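Caméra de poignet décalée après remplacement des doigts de pince : refaire tout l'étalonnage ?

Question posée par Hrefna Oddsson, le 25 novembre 2018

Bonjour à tous,

Je m'occupe d'un bras mobile qui doit travailler à côté d'une table de chevet ronde. J'ai remplacé les doigts de la pince et depuis, le bras s'arrête trop loin du bord de la table, toujours du même côté. Je mets une vue de la caméra de poignet et une vue de la caméra de tête.

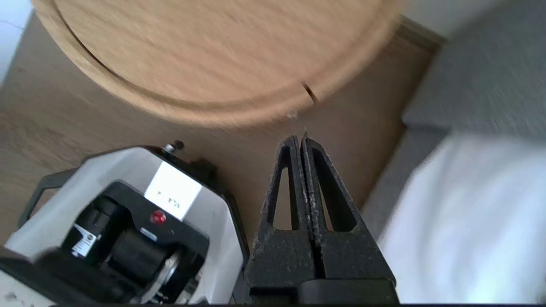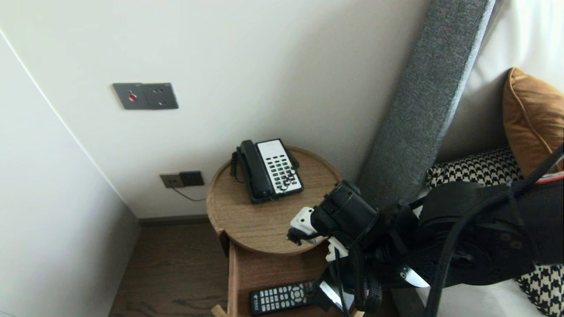 Le poste de travail vu par les deux caméras : poignet en premier, tête en second.

Ce que j'ai fait jusqu'à présent :
J'ai resserré les vis du support de caméra, puis j'ai refait la position zéro de la pince en position fermée.
J'ai réduit l'exposition de la caméra de poignet de 800 à 500 dans le logiciel Nirano, car l'objet blanc près de la table sortait complètement brûlé.
Je n'ai pas touché à l'étalonnage de la caméra de tête.

L'écart est d'environ 10 mm. Est-ce que je dois recommencer l'étalonnage complet des deux caméras, ou est-ce que la caméra de poignet suffit ? La procédure complète me prend une matinée, alors je préfère demander avant. Je vous prie d'excuser mes fautes, le français n'est pas ma langue maternelle.

Réponse 1

Moi j'ai tout refait et c'est reparti. Vérifiez aussi les câbles.

Réponse 2 (acceptée) – Amr Radwan

Bonjour Hrefna,

Si l'écart est constant et va toujours dans la même direction, je regarderais d'abord la longueur d'outil. Des doigts neufs n'ont pas forcément la même longueur que les anciens, et le point d'outil enregistré reste celui d'avant. Je procéderais dans cet ordre :

Fermez la pince et mesurez de la bride jusqu'à la pointe des doigts. Chez moi, la valeur enregistrée était 85 mm et les doigts neufs étaient plus longs.
Corrigez cette valeur dans la configuration de l'outil, enregistrez, puis redémarrez le contrôleur. Sans redémarrage, ma version garde l'ancienne valeur en mémoire.
Approchez la pointe du bord de la table à vitesse réduite, depuis deux directions différentes.

Si l'écart tourne avec le poignet, c'est l'outil. S'il reste fixe par rapport à la table, c'est plutôt une caméra, et dans ce cas commencez par celle du poignet, dont vous avez touché le support.

Encore une chose : sur votre vue de poignet, il y a de petits points clairs sur les doigts et quelques-uns près des pointes. Un coup de pinceau sec avant de mesurer, cela ne coûte rien.

Commentaire de Hrefna Oddsson

Merci beaucoup Amr. L'écart tourne bien avec le poignet. J'ai corrigé la longueur et le bras arrive maintenant au bord de la table – je n'ai pas refait l'étalonnage. Il me reste un petit défaut en hauteur, j'ouvrirai une autre question en décembre si je ne trouve pas.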